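The Last Ferry to Clotgate

The ferry left Prutach at 8 and I was the only passenger. The man who took my ticket tore it in half, gave me back the wrong half, and went below.

I had my mother's clock in a shopping bag. It had stopped in March and the shop in Prutach wouldn't look at it. They said to try Clotgate, where there was a repairer called Ateş over the baker's. It would cost 400 to mend, they thought, and it wasn't worth that.

The crossing takes two hours in good weather. I sat by the window and held the bag on my knees. Past the lighthouse the water got rough and the clock began to strike. It struck 12, stopped, and then went on to 21. I had never heard it do that. When I was a child it lost count at five.

The ticket man came up the stairs.

"Is that yours?" he said.

"My mother's."

"She'll want to know it's going again."

I said she had died in the winter. He nodded and sat down on the bench opposite, and we both listened, but it had finished.

At Clotgate the rain was coming in sideways. I found the baker's, which was shut, and the stairs beside it.
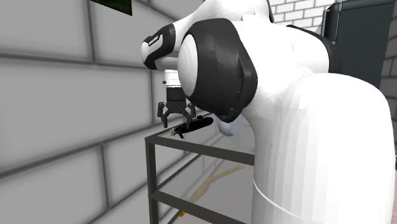

I stood at the bottom for a while with the bag getting wet. There was a light on up there and somebody was running a tap. I thought about the 400, and about the shelf at home with the clean square on it where the dust hadn't settled.

Then I walked back to the harbour. The ferry was still in. The ticket man looked at the bag and held out his hand, and I gave him the half I had.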